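Housekeeping Operations, Unit 7: The Counter, the Sink and the Floor Below
Course handout, Soltcombe Evening Program
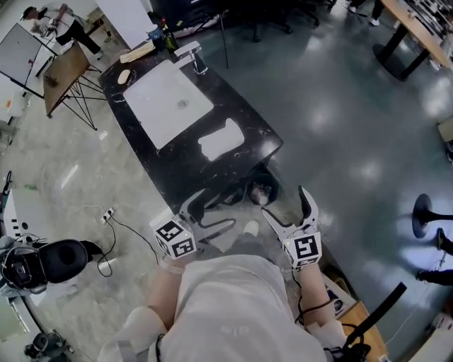
Fig. 7.1. Marble-patterned counter with white basin, faucet at the back. Note the cloth to the right of the sink and the floor at the near end.

Read this before the practical. Last term a good part of the group read it after the practical, and we spent half the evening on the question of where to put a wet sponge.

7.1 Why one counter gets a whole unit

A sink counter is where every other job in the room comes to leave its things. Cups come here, then the cloth that wiped the table, then the bottle somebody plans to rinse. A bedroom can be finished by noon and stay finished until someone lives in it. A sink counter stays finished for about as long as it takes to close the door.

The unit treats three zones: the back edge, the working surface (basin included) and the floor below. You will clean them in that order, top down and back to front. Students who start with the floor are welcome to do it again at the end, and they will.

7.2 Taking stock

Stand at one end and look before touching. In Fig. 7.1 there is a dark green glass bottle at the far end with a blue container, a small beige oval thing at the left end near a piece of tan cardboard, and a white cloth or paper towel lying flat by the sink. Sort what you find on any counter into one of these:

Stays (belongs here and is used here)
Goes (belongs in another place, which you must be able to name)
Ask (you don't know whose it is or what it's for)
Out (trash or recycling)

Cardboard next to a sink is nearly always Out. It drinks whatever it is offered and then sticks to the counter. A bottle is Ask until you've read the label. The small oval thing is a good exam of character: sponge or soap, pick it up and find out. In the Danach session three people cleaned around one for twenty minutes.

Put all the Ask items together on a tray. Do not put the tray on the counter.

7.3 The surface

Dark marble patterns are popular with people who choose counters and less so with people who wipe them. On black, every dried drop shows as a gray ring. On the white veins you'll see nothing at all, so crumbs and toothpaste live there in peace. Get your eye down to counter level and look along the surface toward the light.

Find out what the material is before you choose a product. Real marble is hurt by acid, and that includes vinegar, lemon and most limescale removers. Laminate and many solid surfaces put up with more. If you can't find out, treat it as real stone and you will at worst have been too polite.

Method:

Clear everything, including the things that Stay.
Dry wipe toward you and catch the crumbs in your hand or a pan. Don't push them into the sink.
Wash with mild dish soap in warm water. For the 1000 ml spray bottle, fill to the 700 mark, add a small squirt of soap, then top up. Soap first and water second gives you a bottle of foam.
Wipe in straight overlapping strokes. Circles feel busy and leave circles.
Rinse cloth, wring, wipe again.
Dry with a second cloth. On a dark counter this step is the whole job.

7.4 Basin and faucet

White rectangular basins collect their dirt in the corners, where a round sponge can't reach. Fold the cloth over one finger. Go around the drain last, with the cloth you are about to send to the laundry, and lift the drain cover if it lifts.

For a chrome faucet: soap, rinse, dry, buff. No scouring pads. The strip between the base of the faucet and the wall or edge behind is the most skipped patch in the course. I check it first, with a white tissue, and I don't announce it.

7.5 Cloths

A cloth left flat on the counter is slow to dry underneath. It also tells the next person that it's the cloth for everything, and they'll use it for everything. Hang it, or put it in the wash bag. Paper towels get used once and go in the trash, including the ones that still look fine.

Color system used at Soltcombe: blue for surfaces, yellow for basins, red for toilets. Red does not come into this unit. If you are holding a red cloth, go back to Unit 4.

7.6 The floor

Glossy gray floors forgive nothing. Small white bits stand out well from where you are standing, and the gray ones wait until you kneel. Sweep before you mop, starting from under the counter's edge and coming out into the room.

Empty the dustpan when you finish sweeping. A pan set down with something still in it is a pan that will be kicked - usually by the person who set it down. Look through the contents first, as small parts and caps often have an owner.

Mop with a wrung-out head, walking backward. Check where the door is before you begin.

7.7 Assessment

The practical is marked out of 100. Taking stock and sorting, 20. Surface, 30. Basin and faucet, 25. Floor, 15. Cloths and tools put away, 10. People lose the last ten more often than any others, generally while telling me they've finished.

Bring two blue cloths, one yellow, flat shoes, and your own spray bottle with your name on it. Uibo group starts at 7 p.m.; Stemach group follows when the counter has been messed up again, which Uibo group will do for them.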